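4 min read
2 comments | 3 shares

Teteck bench safety and checking kit: a review after a season of use

I bought the Teteck kit in January for our small workshop in Nutthorpe, where we use hand-held grippers and one automated cell. The box has a printed rule book, a set of wall cards and 4 gauges for checking the fingers. The idea is that a small team can follow good practice without paying a consultant.

The rule book is the best part. It is short and the sentences are clear, which is important for me as English is my second language. Each rule fits on one card. My favourite is the rule of the clean surface: look at the table before every run, with the fingers open, and remove anything that does not belong there. I thought this was too obvious to print. Then I started to do it.

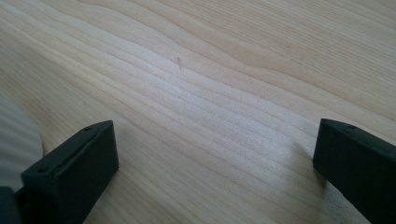 Nutthorpe, July 2025

A small dark speck on pale wood is easy to miss, more so where the grain is dense. The book says to treat such a mark as debris until you have touched it, and I agree with this. It also asks you to look at the screw holes in the fingers and write the result in the log.

The gauges are less good. Two of them have the same colour, and my colleagues mix them. We compared them with the set from Grudico, which costs more but has large numbers on the handle. The Teteck cards are also too shiny - under our lamps I must stand at the side to read them.

One more complaint is about the log. It has 1,000 lines, but the column for remarks is so narrow that I write only "speck, removed" and nothing else. I would prefer fewer lines and more space.

For a beginner team I recommend the kit. If you already have written rules, buy only the book. I give it 3 stars from 4.

Related
Grudico gauge set: is the price fair?
Costa bench lamp review
Writing a stop rule for a shared robot cell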